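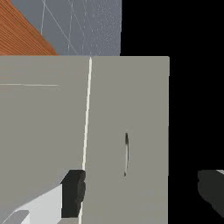

Pre-purchase inspection checklist: mobile manipulator for cabinet and store room work
Site: Skoslow
Inspection date: 13/03/2023
Status: comments added, two items open

Scope

This list covers the arm, gripper, base, simulation work and site conditions for the first unit. It is to be completed before the purchase request goes to finance. The fridge corridor and the upstairs stores are left out and will need their own list.

Marks used: OK, OK with comment, Open, Fail. An Open item does not stop the request but must be closed before delivery. A Fail stops it.

Section A. Task fit

A1. Task list agreed with the people who use the store room.
OK. Opening and closing cabinet doors, taking out small boxed goods, putting them on the trolley. Drawers were removed from the list and will be looked at next year.

A2. Cabinet doors can be opened by a two-finger gripper.
OK with comment. The simulated approach puts one finger on each side of a slim vertical handle with the gripper spread wide. We want the supplier to run the same approach with the handle moved nearer the seam between the doors, where the left finger has less space.

A3. Doors with no handle.
Open. Several of our older doors are push-to-open. Plasari quoted for a suction tool as an extra. Inura say a fingertip press is enough but have not shown it. Either fit handles (cheap, and maintenance can do it) or get a demonstration. Preference is to fit handles.

A4. Heaviest item to be lifted is within the rated load at full reach.
OK. Check was done at full reach and not with the arm folded. Please keep it that way if the list is used again; the figures on the front page of a brochure are usually the folded ones.

A5. Closing a door is treated as a separate task and priced.
OK. It was missing from the first Plasari quotation and is now a line of its own.

Section B. Gripper and arm

B1. Opening width covers all handles on site.
OK. Widest handle is on the tool cupboard. All others are well inside the range.

B2. Grip force can be limited in software and the limit is locked.
OK with comment. Locked by password on the Inura unit, by key on the Whitlock unit. Key preferred. Passwords here end up on a sticky label.

B3. Finger pads can be changed on site.
OK. Budget for 20 pairs in the first year. Supplier's own wear estimate is lower, but our handles are metal and some have rough edges.

B4. Behaviour on loss of power while holding a door.
OK with comment. Gripper holds, arm brakes go on. A person can free the door by hand using the release on the wrist. Release must be labelled in plain English before first use.

B5. Pinch points between finger and door front.
Open. The finger comes close to the door face. Ask for the clearance figure in writing, along with the stop distance at working speed. Until we have both, plan on a marked floor area and no shared working.

B6. Emergency stops: one on the base, one on a pendant, one on the wall.
OK. Wall button is not in the supplier's price. See E4.

Section C. Simulation

C1. Cabinet models match our cabinets in height, door width and handle position.
OK with comment. Plain grey models are fine for planning. Colour and finish do not matter at this stage, but measurements do. Handle position should be taken from the real doors and not from the catalogue.

C2. Number of simulated trials agreed in the contract.
OK. 100 per cabinet type, with failures reported by cause. The supplier had offered a single success rate, which tells us nothing about what to fix.

C3. Trials include a door that is already part open.
OK with comment. Added at our request. No charge.

C4. We keep the models and the trial records if we change supplier.
OK. Clause added. Whitlock accepted it straight away; Inura wanted time to ask their legal side and came back with a yes.

Section D. Room

D1. Floor level and clear.
OK with comment. Threshold strip at the store room door needs to be replaced with a flat one. Small job, already on the works list.

D2. Aisle width at the narrowest point.
OK. Narrowest point is by the corner cabinet. The base passes with the arm folded. It cannot turn there, so it has to reverse out — ask that this is shown at the acceptance test.

D3. Lighting even across the cabinet fronts.
OK with comment. One tube out at the far end. Replace before cameras are set up, or the set-up will have to be done twice.

D4. Charging point on its own circuit.
OK. Circuit labelled.

D5. Network cover in all corners.
OK.

Section E. Budget lines

E1. Arm, base and gripper quoted as one price.
OK. All three quotations now in the same layout.

E2. Delivery and installation.
OK. Delivery time 80 days from order. An order placed after the end of May would run into the stocktake, so approval is needed before then.

E3. Warranty.
OK with comment. 36 months on arm and base. Gripper is covered for less than that with Plasari and the same with the other two. Score this in the comparison sheet.

E4. Items outside the supplier's price.
OK with comment. Wall stop button, floor marking, flat threshold strip, handles for push-to-open doors, spare finger pads, one extra battery. These were put in a separate line so that they are not cut by mistake when the main figure is trimmed.

E5. Training.
OK. Two people on each shift, at our site, on our cabinets.

E6. Yearly service visit.
OK. Travel included with Whitlock. Charged on top by Inura and Plasari.

E7. Software licence after the first year.
OK with comment. Read the renewal clause again. The Inura wording lets the price change with short notice. Ask for a cap.

Actions before sign-off

Inura: door-press demonstration, licence cap.
Plasari: match gripper warranty to the arm.
All suppliers: finger clearance and stop distance in writing (B5), handle-near-seam run in simulation (A2).
Site: measure every handle position and send the sheet to all three on the same day. Replace tube and threshold strip.

Result: request may go forward with A3 and B5 marked Open. No Fail items.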